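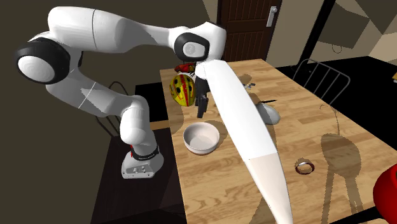 Search this site... Go

Rebuilding the dining table cell, from the base up

2025-04-23
By Brahim Ragab

I finally did the thing I've been putting off since October, which was to tear down my simulated tabletop cell and set it up again properly. It has been limping along for months. Every time I loaded it there was some new little mystery, and I'd patch that one and go to bed, and then a week later I'd be patching the patch. So I took last weekend, made a lot of coffee and started over from an empty room.

If you're new here, the cell is one arm next to a dining table, with a two-finger gripper on the end and a pile of household stuff to pick up. It all runs in Skernari on the desktop under my desk (the loud one). The room and furniture come from the Madigan pack and the objects come from all over the place, and that was half my problem right there.

First job was the base. I had always placed the arm by eye, dragging it until it looked good next to the table, and of course "looks good" was a hair off level. You don't notice at the shoulder. You notice at the fingertips, when the gripper goes down over the table and one side gets there first! I typed the numbers in by hand this time, locked the base to the pedestal, and locked the pedestal to the floor so I can't bump it with the mouse again. I have done that more often than I'd like to admit.

Then came the joints. Skernari lets you set stiffness and damping for each joint, and I'd been running one value for the whole arm like a lazy person. I went joint by joint instead. Send it to a pose, watch the wrist, turn the damping up a little, send it again. It's dull work but kind of soothing, and by Saturday night I had an arm that would stop where I asked without that little shiver at the end. I saved that file in three places.
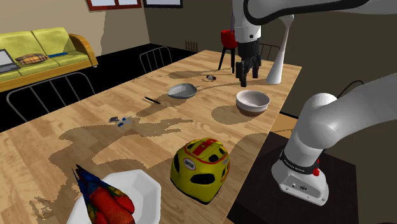

Objects took up most of Sunday. Anything you download has an opinion about how big it is and how much it weighs, and those opinions are wild. I opened every single one, checked the scale against the table, gave it a sensible mass and rebuilt its collision shape. My old frying pan weighed 41 kilos, which explains a lot about last winter. The bike helmet needed the most love: all those vents make a terrible collision mesh, and if you let the importer wrap it in one smooth blob the fingers close on air. I split it into smaller convex chunks by hand and it behaves much better now.

Bowls are the other classic. If the importer fills the bowl in, you can't put anything inside it, things just sit on an invisible lid. I fell for that one years ago and I still check every time.

I also wrote a drop test, and I wish I'd had it from day one. It spawns each object a little above the table, lets go, waits, and logs whatever is still moving or has sunk into the wood. I ran 245 drops the first time and 45 of them came back bad. Some were bouncing forever, and a few had gone off the table completely and were happily falling through the floor into nowhere. Fix, rerun, fix, rerun. I'm not at zero yet, but what's left I can live with for now.

The gripper I left for last on purpose (I was scared of it). It's a linkage, so one drive has to carry all those little bars and pins along with it, and if a single constraint is loose the whole hand goes rubbery.

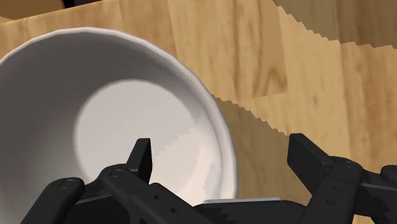 I used to fake it with mimic joints. Now I'm on the Fonlow plugin, which closes the loops properly, and after an evening of swearing at it I'm a convert. Two tips if you try it. Put the loop constraints in before you touch friction, or you'll be tuning against slop. And cut your physics step in half while you're setting up, then raise it again once things hold together. Fingertip friction I set a bit lower than feels right, then nudge up.

The wrist camera got a quick once-over too. I re-parented it to the hand and checked that both fingertips stay in view with the gripper open. Shadows are still stair-steppy along their edges up close. I could crank the shadow map, but my poor graphics card is already working for a living, so it stays like that until I replace the thing.

The scene file is down to 623 lines from something I never dared to count, and I put a comment on every number I changed. Future me had better be grateful. I'm also keeping a plain text log next to it, one line per change, and the drop test runs every time I add an object.

Next up is moving the whole setup over to Jistonau so I can leave it running overnight without heating the bedroom. If anyone has gotten the Fonlow plugin to build over there, please leave me a comment, I'm stuck on the second step of the install.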